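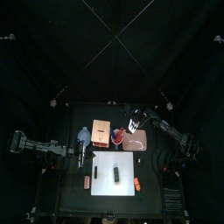

Price the table before you price the arms, hidcombe_bench told me when I first brought this up in the comments, and I've been chewing on that ever since! So I'm asking properly now.

We're planning a two-arm tabletop station for our workshop in Trindelgate. Small everyday stuff only: markers, erasers, cups, little boxes, putting things on a board and taking them off again. I am so excited about this I can hardly sleep. The arms themselves are more or less settled (Arley has a pair we like, and the quote is good until July). What I can't work out is everything else. We have $1,156 left over for the frame, curtain, mounts, clamps, cables and things to pick up. Is that enough? What did you forget the first time you did it? And is it worth closing the table in, or can we leave it open to the room and add walls later?

twoarm_trindelgate
June 4, 2019
116 shares

hidcombe_bench

Yes, it's enough, and you're going to have a great time with it. Put the frame first. Ours in Hidcombe is a plain metal frame with black fabric hung on it, and the fabric was the cheapest thing on the whole order. I'd close the table in from day one. We left ours open for a season and ended up redoing every mount when the walls finally went up, so we paid for brackets twice.
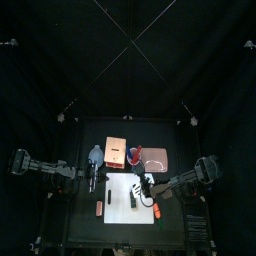
Both arms over the table, black fabric on the walls.

Things I would write down now, while you still have money:

Clamps. Buy more than you need. They walk off.

Diagonal bracing. A tall frame with fabric on it will sway if you let it, and cable with turnbuckles costs next to nothing compared with another set of uprights. You can tighten it up later by hand, too, which I love.

Cable length. Measure with the arm stretched out as far as it goes and then add slack for the wrist. I measured with ours folded up. Guess who reordered.

Spare fingers for the grippers. Fodor sells them in sets of three and we wish we'd bought two sets. Ask about lead time, it was longer than the arms!

As for the things to pick up, raid a desk drawer. A marker, an eraser, a cup with something standing in it. Spend nothing there until you know what your grippers like.

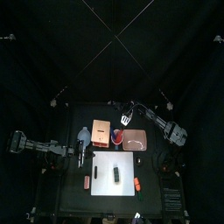 Page 3

One more from me, on table size. Everybody sizes the table by what one arm can reach. With a pair facing each other you want the middle to be reachable from both sides, and you want a back row where things can sit out of the way of the work. Tape it out on the floor first. It's free and it's fun, and you'll probably change your mind about the width.

14gaugefan

get the arms first, worry about the rest after. thats what we did and it was fine mostly

arley_street_shop

I'd go along with nearly all of the long answer, except for the part about spending nothing on objects. Set a little aside, even a small envelope of cash. Tall narrow things in a cup are a wonderful first job, and a small drawer with a round knob is even better,

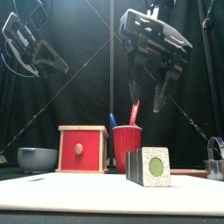

and once people in your shop see an arm going for a handle they'll start bringing in stuff from home, so leave a shelf for it. We didn't plan for storage at all and had bowls under the bench for months. I'd also put a white surface down over a dark tabletop if you can. A sheet of it is cheap and wipes clean, and you can swap it when it gets scuffed up.

On the money: split what you have left into frame, cables and mounts, and spares, and don't let the frame eat the spares. Get that Arley quote signed before it runs out, then order the slow parts the same afternoon. Please come back and post when it's up, I want to see it!

3 comments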